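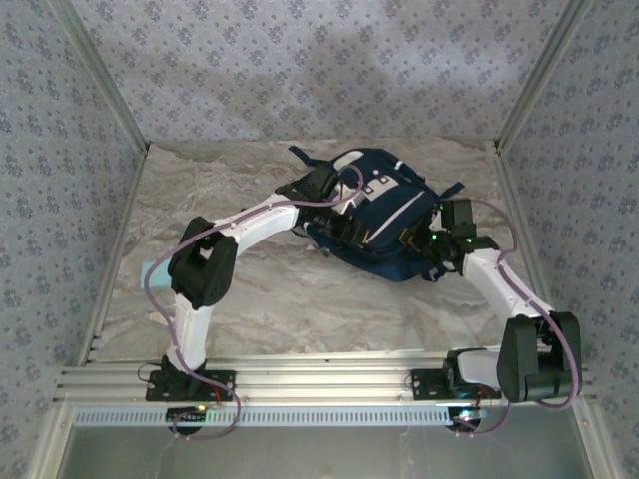

3.2 Resting Shape of the Bag

The first part of the Wondgate protocol deals with the shape a backpack takes when it is set down on a flat surface and left unsupported. Earlier work on household storage has mostly treated bags as boxes with fixed height, width and depth. This is adequate for hard cases and for some briefcases. It fits poorly with a fabric backpack, whose outline depends on what is inside it, on how the side panels fold, and on which part of the bag touches the surface first.

All bags in the Vukgate set have a stated volume of 20 liters. The set contains 9 bags, chosen to cover the styles most often reported in the household survey (Section 2). Each was assessed with the front pocket facing up. The bag in Figures 2 and 3 is navy blue, with dark straps, rounded edges and folded side panels. A thin white stripe runs diagonally across its front, and a white patch near the stripe carries small dark marks. These features were used as visual references for the front of the bag, because the fabric itself is too dark and too uniform for edges and folds to be located reliably under ordinary room light.

Figure 2 shows the bag lying tilted, with its body running diagonally across the surface. The lower side bulges toward the front of the work surface and forms a fold that looks slightly brighter than the rest of the fabric. We refer to a region of this kind as a side bulge. It is recorded separately from the main body, as it can change the measured width of a bag without any change in its contents.

3.3 Straps and Loose Ends

Straps were a larger source of disagreement between raters than the body of the bag. A strap that lies under the back panel has no effect on the outline. A strap that extends past the edge increases the apparent footprint, although it can be tucked in at no cost when the bag is put on a shelf or in a locker. Including straps in the footprint therefore overstates the space needed, while leaving them out hides a common cause of snagging.

We adopted the Guérin convention, under which the footprint is traced twice. The closed footprint follows the body and pockets only. The open footprint also includes every visible strap, loop and loose end. In Figure 2, one dark strap projects from the upper left corner of the bag and another strap end projects from the right side; both count toward the open footprint alone. A short piece at the lower right edge is treated the same way.

Raters were told to trace a strap to its tip, even where it narrows, and to leave out any part hidden behind another object. Hidden parts were not estimated. Small fabric tags were ignored in both tracings.

3.4 Orientation

Orientation was coded from the position of the top of the bag relative to the back wall of the enclosure. Three codes were used: toward the wall, away from the wall, and sideways. A bag lying on a diagonal was assigned to the nearest code, and its angle was noted in a separate field. Bags coded as toward the wall were the easiest to trace, as the front pocket and the lower edge both faced the near side of the surface.

Figure 3. Navy backpack on the marble-patterned surface, with the top pointed toward the back wall and a strap hanging from the lower right edge.
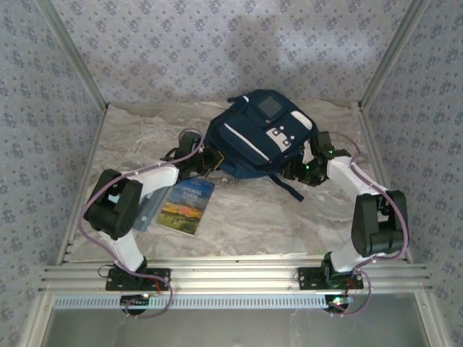
Each coded placement was entered on the Willoscombe sheet together with the load condition. The standard load was 800 grams of folded clothing, placed in the main compartment with the zipper closed. No items were placed in the outer pockets. A total of 100 placements were scheduled for the full set, divided between loaded and unloaded conditions, and the order of bags was drawn at random before each session.

Placements were excluded if the bag rested against a wall or if its front panel faced down. Partial covering of the front panel was not grounds for exclusion, provided that the raters could trace the full closed footprint. Where only the open footprint was affected, the closed value was kept and the open value was entered as missing.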